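Bench diary, July, late evening
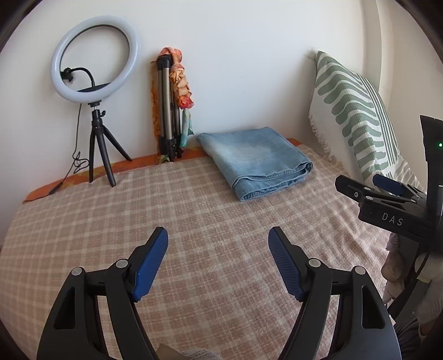
Blue pads, black jaws, and a green light on the right.

Shirin Ghorbani dropped off the new driver boards this morning, and I have spent the whole day trying to catch them lying. So far I have one possible lie and one definite exaggeration.

The boards are the Puvavar ones that Dakell has been pushing on everybody who buys power modules from them. The sheet says plug and play. I have been building inverters long enough to know what those words cost. You plug it in, and then you play with it until the week is gone. The first thing I found was that the connector on our old control board has its fault line on a different pin. The sheet does mention this, on page 11, under a heading that has nothing to do with connectors. So I made up an adapter cable before I had switched anything at all. That is the exaggeration.

Low-voltage checks took until lunch. Both channels turn on when told to and turn off when told to. Gate voltage swings cleanly with a dummy capacitor standing in for the module. The dead time is set by a resistor and matches the table, which I did not expect, and I measured it again with the other probe before writing it down. Same answer. Fine.

The short-circuit protection is where I get suspicious. The driver is supposed to watch the voltage across the switch while it is on, and if that voltage climbs when it should be low, shut the gate off gently and raise a fault. Gently matters a lot. Shut a big module off hard in the middle of a short and the spike from the stray inductance can kill it just as dead as the short would have. Dakell's sheet has a very pretty trace of this working. It does not say what the bus bar looked like, how long the leads were, or what temperature the module was at. I could draw a pretty trace too.

Ran mine at low bus voltage first, then stepped up. At the low steps the fault came back every time. Higher up, on the 29th shot, the gate went down and no fault came back to the controller. The module survived. The controller sat there believing all was well. I checked the adapter cable, wiggled it, swore at it, and could not make it happen again in 2 more hours of trying.

Called Amirhossein Salehi at Dornton, who has had a set of these on a test stand since spring. He said he had never seen it, and then after a pause he asked whether I was using the long fault setting or the short one. I said short. He said, "Oh, we never use short." I asked why. He said someone had told them not to. I asked who, and he thought it was Manouchehr Mohammadi, who was repeating something from a Soltani training day. So that is the state of knowledge in this trade: a man heard something in a classroom.

Could be my cable. I have to keep saying that. It is an unshielded thing I made in a hurry and it runs closer to the bus bar than I would let anyone else run it. A fault pulse that short could easily get lost in the hash when the switch turns off. If that's the whole story then the driver is innocent, and I owe Dakell nothing worse than a grumble about page 11.

But I don't like a protection feature that depends on a setting people avoid by rumor. Either the short pulse is good enough to ship or it should not be on the board.

Albertina Veloso wants a yes or no from me before she places the order. She is looking at the price, which is good, and the delivery date, which I also do not believe. I told her I would not sign for 1,000 boards on the strength of one day and a homemade cable. She asked what I would sign for. I said ask me after I have run it with a proper shielded lead and the module hot. She wrote down "yes, with testing," and I made her cross it out.

Shahram Zamani thinks I am being difficult. His view is that the boards we use now have faults too, and we have simply gotten used to them. He has a point, and I was short with him about it. The old ones do drift on the turn-off delay, and we have been trimming around that for years and calling it normal.

Tomorrow: shielded lead, routed away from the bus bar. Scope on the fault line at both ends this time, since I only had it on the driver end for the first half of the shots. Long setting and short setting, same voltage, same number of shots. Heat the module up before the last batch. Write to Dakell and ask for the test conditions behind that trace, and see how many days they take to send me the same sheet again.

Left the bench supply off and the discharge stick on the bus. Checked it twice. Home at 9:40, dinner was cold.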